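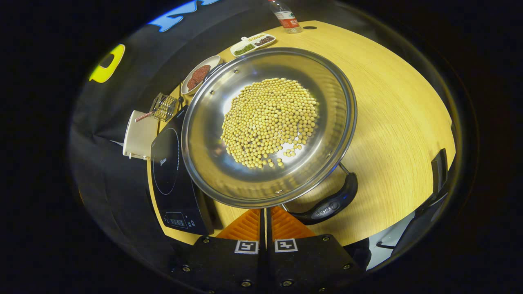 Soy Milk, Slowly: A Morning With Manon Caron

I got to Manon Caron's shop at 5:40 in the morning and she had already been there two hours. She handed me an apron, pointed at a stool and went back to her pots. I had a list of questions in my coat and didn't look at it until lunch.

Tunden is a tiny place, one room and a walk-in cooler behind a bike repair shop in Hondmont. Manon makes tofu there five mornings a week, plus soy milk and (when she feels like it) the wobbly warm pudding I drove all that way for. She used to sell insurance. I asked how a person gets from one to the other and she laughed so hard she had to put the ladle down.

"I was bad at insurance!" she said. "I kept telling people they didn't need it. My boss was very patient with me, more patient than I would have been."

She started at home with a blender and a pillowcase. The first batch was gray and tasted like a wet lawn. She kept a notebook, and it took her 26 tries to get a block she'd serve to another human being. I asked to see the notebook and she said absolutely not, there's swearing in it.

What I really wanted to talk about was beans, and so did she, luckily. Manon buys hers from the Poirier farm, a little north of town, and she can tell you which field they grew in. Last fall she took 1,422 pounds. She soaks them overnight, longer in January when the shop is freezing, and she checks by splitting one with her thumbnail.

"If the inside is flat, it's ready. If there's a little dip in the middle, go have another coffee," she said. "People write to me wanting the exact hours. I don't know your kitchen! Split a bean."

She's just as relaxed about equipment. Everybody asks her what machine to buy, and she tells them to use whatever pot they own, as long as it's bigger than they think they need, since soy milk foams up like crazy and will be all over your stove the second you check your phone. (I have done this. Twice.)

There is one thing she gets strict about, and it's the leftover pulp. She hates seeing it tossed. Some of hers goes into crackers, some to a neighbor with chickens, and some into a veggie burger at Tadora, the lunch counter across the street, where I ate one later and then ordered a second to take home.

Around then the curds were ready to press and she stopped talking completely, which made me nervous until I figured out she was just listening to the drip. She does 14 molds at a time. When the last one was weighted she sat down on an upside-down crate and asked me what I wanted for breakfast, as if there were a menu.

It was pudding, with ginger syrup. I've thought about it every day since.

I asked if she wants to grow, maybe get a bigger space. She made a face.

"I sold 201 blocks last week and I knew who was eating most of them," she said. "A man came back to tell me he'd burned his. I like that. I gave him another one and told him to turn the heat down."

Tunden opens at eight and closes when the tofu is gone. Bring your own container if you want pudding, and ask about the crackers, because she forgets to put them out.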